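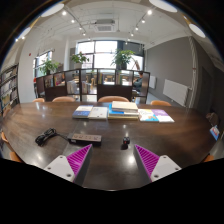 March 16, 2023

Reading area, big table. Job 3968 if anyone needs to charge tape to it.

OK, so I finally gave the long table a proper go, after months of saying I would every time I sat down there with a coffee and got blinded by the ceiling lamps. I love that table. It's the best thing Rerkatska left behind when they moved out (sorry, the lathe people, I know you feel differently) and it's dark and shiny and enormous and you can spread a whole drawing set on it without anything hanging off. But shiny is the trouble! You open a book with coated paper, there's a lamp in the page, you tip the book, now the lamp is in the table right under the page. I've caught myself reading with one hand up like I'm saluting.

What I wanted out of this was pretty modest. Books reachable from any chair, power somewhere sensible, glare somewhere other than in my eyes. That was the list, in that order, and then I did them in a completely different order because the extension cord annoyed me first.

Power. The black strip is still on top of the table and I know, I know, it looks like we forgot it there. I like it there! Every time it goes on the floor, somebody crawls under to plug in a laptop and comes up with their head against the edge. On top you can reach it from both sides and the little red light tells you it's live. The spare cable is coiled up next to it for now. I tried to do the coil neatly, over-under, the way Ánh taught me in October, and I get it right for maybe four loops and then my hands forget. Ánh, if you're reading this, please come and shame me in person, I'd like another lesson.

I looked the strip up in the binder and we have it down as 2000 watts. That's plenty for laptops and a desk lamp, so please keep it to laptops and a desk lamp. The glue pot lives in the shop. The kettle lives in the kitchen. I'm not going to make a sign.

One more thing on the strip: if you slide it, lift it. Don't drag. The finish marks easily and there's a seam in the wood close by that I'd like to keep exactly as good as it is now. I stuck felt dots on the bottom of the strip once and they came off in a week, so maybe cork next time? Phí sells a thin cork sheet with adhesive, 75 cents a square I think it was in the last catalog, and I could cut feet from that with the punch. Adding it to the list.

Books. I had a whole theory about this, with the tall stack at one end like a bookend and everything else fanned out from it, and it looked lovely for exactly as long as I stood still. Then I sat down and couldn't reach the ones I wanted. So I went the other way and ran them in a row along the far side, the thick ones piled up near the middle and the thin stuff lying flat on either side. Much better. The near half is where you open things and the far half is where they wait. You can lean across without standing up (I'm short, so if I can, you can).

Cream ones on top of the blue one, by the way, because the blue one is the one I kept putting my mug on. Now it's covered and I can't.

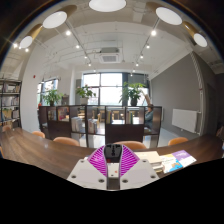

The thin booklets are the fiddly part. They're floppy, they slide on the polish like they're on ice, and if you put a heavy book on top to hold them down nobody finds them again until spring. I've let the purple and white one lie over at the right end and I'm going to see how it gets on. If it migrates, I'll try a shallow tray. Sturkeo used to do a nice one with a lip on three sides, and I have an old one at home holding seed packets that I could be talked into donating.

I did wonder about putting the booklets on the low shelving instead, the dark divider behind the chairs. It's right there. But I've watched myself, and if a thing is on the shelf behind a chair I have to get up, move the chair, bend down, and by then I've decided I didn't need it. On the table I'll pick it up just because it's under my nose. That's how I ended up reading half a booklet on hinge mortises last week when I was supposed to be ordering screws. Good booklet, too.

Chairs. The orange ones stay. There was a mutter about swapping them for stools so they'd tuck in further, and I'd like to register a loud no. They have backs! You can lean! I've pulled them in so the tops just show over the edge of the table, which leaves you room to get by between the chairs and the shelving without going sideways. If you leave, push yours in. The one time I measured the gap with a chair out, it came to 23 inches, and that's tight with a box in your arms.

Glare, then, since I've been putting it off. I tried sitting in different places with the same page open, a nice evil glossy one, and turned it until the lamp went away. What I learned:

The middle of the long side is worst. You get lamps in the tabletop wherever you look, and the page sits in the thick of it.

The left end gets the window as well, a wide milky sort of shine, quite pretty and useless for reading. Good for looking at a drawing on matte paper though, because the light comes across it low and you see every pencil line.

Toward the right was the easiest on me. Still a spot or two, but I could dodge them by shifting the book over a hand's width.

I tried a sheet of gray blotting paper under the book and that helped more than anything else I did all morning. It kills the shine right where your eyes are and you still get to enjoy the rest of the table. I want a few of them cut to about the size of a placemat, corners rounded so they don't curl. I'd rather do that than touch the finish. Trirnodum do a satin wax that somebody recommended to me very warmly, and I tested it on an offcut, and it went cloudy, and it stayed cloudy, and I've put the tin on the high shelf where I can't be tempted.
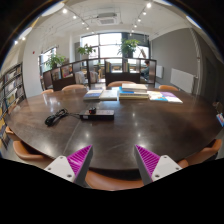 Could we leave the cable plugged in all the time so people don't have to hunt for an outlet?

Better to unplug it at the end of the day and leave it coiled on the table beside the strip. A cord running off the table is a trip hazard in the evening when the lamps are off, and it only takes a moment to run it out again in the morning.

Cleaning, for whoever has it next. Soft cloth, barely damp, then a dry one straight after. Go with the grain. I used the old blue shirt rag and it was perfect until a button I'd missed went over the wood with a noise I'm still hearing. No scratch, thank goodness, I checked with the flashlight held low. Cut the buttons off your rags, please! No spray. The spray leaves a haze that you can't see until somebody's sitting opposite you with the window behind them and then it's all you can see.

The rounded edge collects crumbs underneath, on the inside where your knees go. I don't know how. I'm not accusing anyone but I do know who eats crackers.

Still to do:

- cork feet for the power strip (order the squares, find the punch)
- blotting paper mats, try one thick and one thin before cutting the lot
- ask Ánh about the coil, and whether a strap would be cheating
- bring in the tray from home if the booklets wander
- check the chair glides; one squeaks and I lost track of which when I pushed them in
- write the watts on a bit of tape and stick it on the cable, so I don't have to get the binder down again

I'll leave the books in their row through the end of the month and see where people put them back. If they all end up at the right end then we'll know where everybody wants to sit, and I'll shift the strip over that way to match. Pencil notes in the margin here if you've got opinions, and initial them so I know who to argue with.

We use cookies to remember your settings and improve this site. By continuing to browse you agree to our use of cookies. Accept | Manage preferences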